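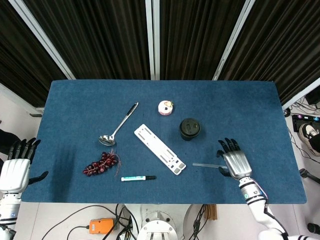 Ghazala Janjua

Sorting Things by What They Are Made Of

A material is the stuff that an object is made of. A window is glass. A sock may be cotton, wool, or a mix. Most objects in a home contain more than one material, and each material is chosen for the job it does.

This page uses the objects on the blue cloth to explain four groups: metals, plastics, fabrics, and things that grow or are made from food. Read each section, then look for the object it mentions.

Metals

The ladle has a bowl and a long handle made of stainless steel. Steel is mostly iron with a small amount of carbon. Plain steel rusts when air and water reach it. To make stainless steel, a metal called chromium is added. The chromium reacts with air and forms a very thin layer on the surface. Water and air cannot easily get through the layer, so the iron underneath does not rust.

Metals are shiny because their surfaces send back most of the light that hits them. This is called reflection. The bowl of the ladle is curved, and a curved surface sends light off in many directions. You can test this with a clean spoon. In the hollow side your face is upside down. On the back of the spoon it is the right way up, but smaller.

Metals also conduct heat, meaning that heat travels through them quickly. A ladle left in hot soup gets warm along its length. The end of this one has a black grip. Grips on kitchen tools are often made from plastic, wood, or rubber. These are poor conductors, also called insulators, and they are more comfortable to hold.

Plastics

Plastics are made in factories, mostly from oil and natural gas. They are built from very long chains of tiny particles. The chains are called polymers. When many plastics are heated they become soft and can be pressed into a mold. When they cool, they keep the shape of the mold.

The white bracket is plastic. It is long and flat, with slots cut into it. A slot is a narrow opening. Slots can serve several purposes: a screw can pass through, a part can slide along, or the piece can simply be made lighter. Designers have to be careful with them, as too many openings in one area make a part weak.

The thin clear rod near the right side may be a straw. It is translucent. Three words are used for how light passes through a material:

Transparent – light passes straight through and you can see clearly to the other side.
Translucent – some light passes through, but it is scattered, so things look blurry.
Opaque – no light passes through.

The bracket is opaque. So is the lid on the black cup. A lid slows down cooling by keeping warm air and steam inside, and it reduces spills.

The marker pen has a white barrel, a green label band, and a black cap. Inside most markers is a soft core that holds ink, a little like a sponge. Ink moves from the core to the tip through very small spaces. This movement is called capillary action. The cap keeps the liquid in the ink from evaporating, or turning into gas and drifting away. A marker without its cap dries out.

Fabrics

The table is covered with felt. Many fabrics are woven, with threads crossing over and under each other. Traditional felt is different. It is made by pressing and rubbing wool fibers together, often with warm soapy water, until they tangle and lock. The fibers run in all directions, and the surface looks fuzzy. Felt made this way does not unravel when it is cut. Some modern felt is made from plastic fibers tangled by machines with needles.

Curtains hang behind the table. Curtain fabric has to bend easily so that it can fall in folds.

Things that grow, and food

Grapes grow on vines. Botanists, the scientists who study plants, class a grape as a true berry: a fleshy fruit that forms from one flower and has its seeds inside, although some kinds have been bred without seeds. The stems that hold a bunch together carried water and sugar to the fruit while it grew. A red grape gets its color from substances in its skin called anthocyanins.

The small round pink and white object looks like a macaron or a little cake. A macaron is made from egg whites, sugar, and ground almonds. Beating the egg whites traps air in them, and in the oven this air expands and helps the shells rise.

Try it yourself

Collect 13 small objects at home. Ask an adult before you take anything from the kitchen, and leave out anything sharp or breakable. Draw a table with four columns: object, main material, shiny or dull, and transparent, translucent, or opaque. Fill in one row for each object. If an object has two materials, write both.

Words to know

Conductor: a material that lets heat or electricity pass through easily.
Insulator: a material that slows heat or electricity down.
Polymer: a long chain of small particles joined together.
Fiber: a very thin strand, such as a hair of wool.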